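Purves Shared Lab - Consumables and Benches Meeting
Minutes, August 21, 2021

Present: bench users from both floors, stores desk, Nouhaila El Sherbiny (chair and minutes)

1. Minutes of the last meeting
Accepted with one change. The line saying that everyone was "happy" with the Drarkex order was struck out. Two people said they had never been asked.

2. Pipette tip spending
The stores desk reported $2,247 spent on tips so far this year. The chair asked how much of that went into samples and how much went into the trash in half-used boxes. Stores has no figure and doubts one can be worked out from the order sheets. The sheets show boxes leaving the shelf and nothing after that.

The upstairs group said the number looks high only because of the spring backlog. The chair pointed out that the backlog was also the reason given last year. Left open.

3. Part-used racks
Longest item of the meeting. The proposal was to combine leftover tips into one rack before a new box is opened. Supporters think it could save around 80 boxes a year. Asked where that number came from, they said it was an estimate. The chair wants it kept out of the budget request until there is something behind it.

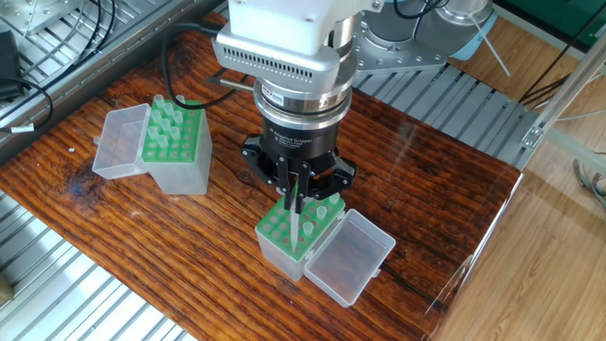 Item 3: green tip racks on the wood bench, both part empty.

Objections were noted as follows. Moving tips between boxes takes time and means more handling, and a combined rack can't be called sterile unless it goes through the autoclave again. Stores agreed and said combined racks should be used for dye and buffer work only. It was also said that an open lid lying on the bench is asking for trouble whatever we decide about the tips. No one argued with that, though the same thing was agreed last fall - with no change that the chair has noticed.

Agreed: a trial on the downstairs bench only, through the end of September. Combined racks to be marked on the lid with tape.

4. Refill packs
Vullex has offered refill stacks in place of full boxes. The price per tip is lower on paper. The chair asked whether the stacks fit the boxes we already own, and the offer letter does not say. Stores to get a sample before any order is placed.

5. Wood bench top
Stadia quoted for sealing the wood. Several members questioned whether a sealed wood top belongs in a wet area at all. Quote not accepted, not refused.

Actions
Stores: sample stack from Vullex, tape for the lids
N. El Sherbiny: ask Stadia what the sealant stands up to
All: close the lids

Next meeting in September, date to be sent around.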